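Grirholm Council Votes to Let Residents Hang Laundry Outside Again

Aug 18, 2023
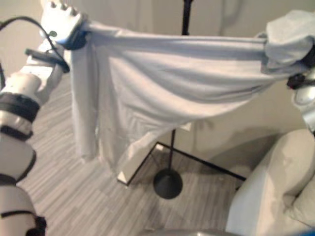 GRIRHOLM – It took 108 pages of public comment and one meeting that ran past midnight, but residents of the Fagundes Hill neighborhood may once again dry a shirt in the sun without breaking the law.

The town council voted 5 to 2 on Thursday night to repeal the clothesline rule, which had been on the books since 2000 and banned "the outdoor display of garments, linens or similar articles" anywhere they could be seen from the street. Fagundes Hill is, as the name suggests, a hill. Nearly everything on it can be seen from the street, and much of it can be seen from the next town over.

The rule was adopted at the request of Markis, the developer that built the upper half of the neighborhood and worried that visible pillowcases would put off buyers. The homes sold anyway. The rule stayed, enforced in most years by no one in particular, until a new code officer took the job in November and read the whole town code, apparently for pleasure.

Warnings followed. So did fines of $7 a day, an amount the council set in the rule's first year and never got around to raising. One household on Viso Street ran up its tab for most of the spring and paid it in a single check, with "towels" written on the memo line.

Zoltán Kiss, who has lived on Viso Street since before the rule and collected the petition signatures against it, told the council his dryer broke in March and he had seen no reason to replace it.

"I have a yard. The yard has wind," Kiss said. "I was told the wind was fine but the socks were a problem."

Opponents of the repeal were fewer but had prepared longer remarks. One speaker warned that the town was starting down a road that ended in couches on porches. Another asked whether undergarments could be handled separately, and the council spent 40 minutes finding out that they could not. A proposed amendment limiting clotheslines to "neutral colors" died without a second, after the town attorney was asked to define neutral and requested a recess.

The two members who voted no said they supported drying clothes in principle. Both said they would have preferred a study.

The new rule, which takes effect in two weeks, allows clotheslines in back and side yards at any hour. Front yards are allowed too, provided the line comes down by sunset and does not cross a sidewalk. Lines may not be tied to utility poles, street signs or a neighbor's tree without the neighbor's consent, a clause that drew some meaningful looks in the third row.

Unpaid fines will be forgiven. Paid ones will not be refunded, the town clerk said, as the money has already gone toward repainting the crosswalk in front of the library.

The council put off its other item of business, a complaint about wind chimes, until next month.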